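Hakeleck library will stay open in the evenings from November

4 min read

Wed 22 October

The public library in Hakeleck will be open in the evenings again from the beginning of November. On four evenings of the week the doors will close at 20:00, and not at 18:00 as it has been until now. The town council approved the change on its last meeting before the autumn break, together with the money for one winter season.

Evening opening was stopped two years ago, when the heating of the old building on Chávez Street had become too expensive. At that time the library kept only the morning and the afternoon hours. Many people who work in Belura come home with the train after six, and for them it was not possible to return a book in the working week. They used the metal box beside the entrance, which is too narrow for large books and is closed when there is heavy rain.

The question of the hours came back in spring, when the council asked residents what they would like to have changed in the town center. Better light at the railway station was the first wish and longer library hours were the second. The station does not belong to the town, so the council could only write a letter about the light. The library belongs to the town, and there the decision was easier to take.

During the summer the heating was renewed. The work was done by Amura, a company from Belura that also looks after the swimming hall and the two primary schools. The old boiler had to be taken out in pieces through the cellar window, and for this reason the side entrance was closed for longer than was planned. The new system can heat each floor separately. In the evenings only the ground floor will be warm, at 19 degrees, and the upper floor with the local history collection will close at 18:00 as before. Who needs something from the upper floor can order it in the afternoon and find it at the desk downstairs.

The children's corner, which was always on the upper floor, has moved down and is now near the entrance. The newspapers have moved to the back, where it is quieter. The catalog computers are still in the same place, but one of them has a new keyboard with larger letters. The long reading room on the street side has been painted, and the old carpet is gone. Regular visitors will notice that the room sounds different without it, and curtains have been ordered to make the echo smaller. They should arrive before the end of the year.
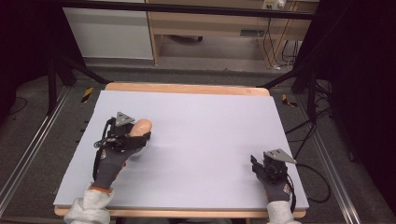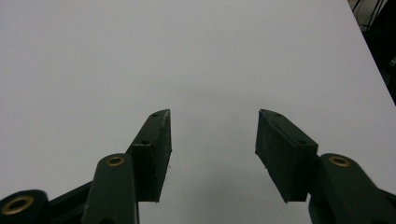 Pale matte work surface, Hakeleck.

The library will not hire new staff for the evening hours. The present employees will share the evenings between them, and in return the desk will open one hour later on two mornings. In these mornings the building itself is open at the usual time, and books can be borrowed at the machine with the library card. Questions about fees, lost cards and orders from other towns can be answered only when there is somebody at the desk. A list of the desk hours hangs already in the entrance and will be printed in the town bulletin.

There are some rules which are new. Hot drinks are allowed on the ground floor when the cup has a lid. Food is still not allowed, also not in the children's corner. Telephones must be silent after 18:00 in the whole building. The small meeting room can be reserved for groups in the evening, free of charge, for at most two hours. A group must have its own key person, who signs at the desk and checks that the windows are closed at the end. Reservations for the first weeks are possible now, by telephone or at the desk, but not by e-mail.

The yearly card stays at the same price. Adults pay 18 for one year, and children and pupils pay nothing. The council had discussed a separate evening card, but this idea was dropped because it would make the system complicated for a small library. People who live in Belura can use the Hakeleck library with their own card, as they could before, and the other way around. The book box beside the entrance will stay in use. It will get a wider opening, but the date for this work is not known.

For visitors who come by bus the evening is still a little difficult. The last bus from Chávez Street in the direction of the new houses leaves at 19:50, so before the library closes. The council has asked the bus company if this departure can be moved by 20 minutes. An answer is expected in the course of the winter. Bicycles can be left in the yard behind the building, where the gate will now be locked at the same time as the library. The parking places in front are free of charge after 18:00.

The evening hours are approved until the end of March. After that the council wants to look at the heating costs and at the number of visitors, and then decide if the evenings will continue in the next season. If few people come, it is also possible that two evenings will be kept and the other two given up. The library asks visitors to show their card when they enter after 18:00, also if they only want to read the newspapers, so that the visits can be registered.

On the first evening there will be a short reading in the street-side room, with stories from the region for adults and older children. It begins at 19:00 and the entrance is free. Seats cannot be reserved. In the same week the library sells old books and magazines from a table in the entrance hall, and the money from the sale goes to new picture books for the children's corner.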